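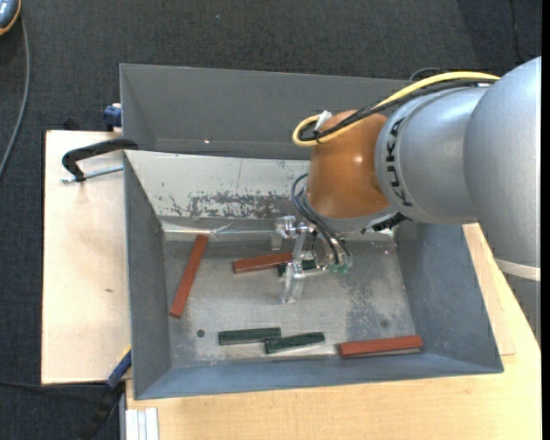
Ullano to bring out Pasa, a plain wooden block set in red-brown and dark green

For release: August 27, 2022

Ullano, the maker of wooden toys and games, will bring out a new set of building blocks this November. The set is called Pasa. It is made up of rectangular wooden blocks in two colours, a reddish brown and a dark green, and every block in the box is the same size.

Pasa is the first set from Ullano to leave out arches, cylinders, triangles and roof pieces. Parents, playgroups and after-school clubs who tried early versions told the company that the oblong blocks were used first and put away last. Children used them for walls, roads, beds, shop counters and train platforms. The shaped pieces mostly stayed in the box.

The first production run will be 3,000 sets. A full set holds 59 blocks and comes in a flat card box with a lift-off lid. A smaller set of 27 blocks will be sold alongside it for homes with less room, or for families who want to add to a full set later. Both are meant for children aged 3 and over.

Two colours, no pattern

The colours were chosen with Gomenel, a small design studio that has worked with Ullano on two earlier games. Gomenel began with a long row of painted samples, many of them bright. The brighter ones looked good on a shelf but were tiring to have underfoot all day in a living room, and the testers said so.

The red-brown and the green that were picked are both fairly deep. They stand apart from each other clearly on a pale wooden table, on a grey background or on a dark carpet, so a block that has slid off the edge of a table can be found without much hunting. They are also dark enough to hide the small knocks and rubs that blocks pick up in their first few weeks.

There are no letters, numbers or pictures on the blocks. Gomenel did try a version with a printed number on one end. It was dropped after children in the trial groups turned the numbered ends to face inwards because they wanted the wall to be all one colour.

The full set has one more green block than red. The odd block was left in on purpose — it gives children something to put on top when a two-colour pattern is finished.

What you can do with them

Because all the blocks match, they can be laid flat, stood on end or set on their long edges, and the layers will still meet. A low wall with staggered joints, laid like brickwork, is the build that comes up most often with younger children. Older ones tend to try bridges and towers, and some of the testers used the blocks for simple sorting games, with one player collecting red and the other green.

A folded sheet in the box gives a few ideas to start with, including a game called Tip Out. The blocks are tipped into a tray or shallow bin and left wherever they fall. Players take turns to lift one out without moving any of the others. A block that is lying over the end of its neighbour is harder to take than one on its own, and players soon learn to look for the easy ones at the sides. If another block moves, the turn is lost and the block goes back. The sheet suggests playing with a handful of blocks at first and adding more once everyone has the hang of it.

Tip Out needs no board and no score pad. Any container with low or sloping sides will do. A washing-up bowl or the lid of the Pasa box works well.

Storage and care

The box has been made a little deeper than it needs to be, so the blocks do not have to be packed in perfect rows before the lid will go on. Ullano had several comments on this from owners of its older sets, where one block out of place was enough to stop the lid closing.

Blocks should be wiped with a damp cloth and left to dry in the air. They should not be soaked or put in a dishwasher. Light scuffs can be left alone. Deeper scratches can be rubbed down with fine sandpaper, although this will take some of the colour off.

Spare blocks will be sold singly in both colours through the Ullano spares desk. Orders for spares should say which colour is wanted, and there is no need to send in a photo or proof of purchase.

Where to find Pasa

Pasa will be sold by Kanaujia, the toy and homeware chain, in all of its shops and through its website from November. Kanaujia will have an open set on a table in each of its larger branches, so that children can try the blocks before anyone buys. Independent toy shops can place orders with Ullano now for delivery in the same month.

Schools, nurseries and libraries can order the blocks in bulk without the retail boxes. Bulk orders are packed in plain cartons, with either mixed colours or a single colour in each carton. Please ask for the education order form.

Notes for editors

Pasa is the name of the set and does not stand for anything. It should be written with one capital letter.

Review sets are available in the smaller size and need not be returned. Requests should go to the Ullano press office with a postal address and the name of the publication. Further pictures of the blocks can be supplied on request.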